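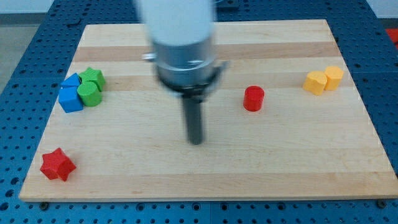
Capítulo 4. O lançamento de um disco independente

Última atualização: 14/9/25

Neste capítulo estudamos como um grupo pequeno apresenta a sua música ao público sem o apoio de uma grande editora. O caso principal é o do duo Flindik, que gravou o seu primeiro álbum no estúdio Goodall, na cidade de Grernitz, e o publicou em agosto pela editora Drerkia.

O álbum tem 15 faixas. A produtora Imogen Kettle queria um disco mais curto, mas os músicos preferiram conservar também os interlúdios falados. Esta discussão é comum no hip-hop, onde o interlúdio serve para ligar uma canção com a outra e dar ao ouvinte um descanso da batida.

A primeira edição foi de 500 cópias em vinil. Na noite de apresentação vieram quase 900 pessoas, e muitas delas ainda não conheciam as canções. O leitor deve guardar estes dois números, porque voltamos a eles na secção 4.2, quando falamos da relação entre concerto e venda.

Antes de continuar, convém esclarecer três termos. Chamamos «single» à canção publicada em separado. O «EP» é uma gravação mais breve que o álbum. A «mixtape» tinha antigamente circulação gratuita, mas hoje a diferença entre ela e o álbum é muitas vezes só uma escolha do artista.

4.1 A escolha do primeiro single

O duo tinha duas canções candidatas. A primeira era mais rápida e tinha um refrão fácil de cantar; a segunda mostrava melhor a escrita das letras. A editora escolheu a primeira.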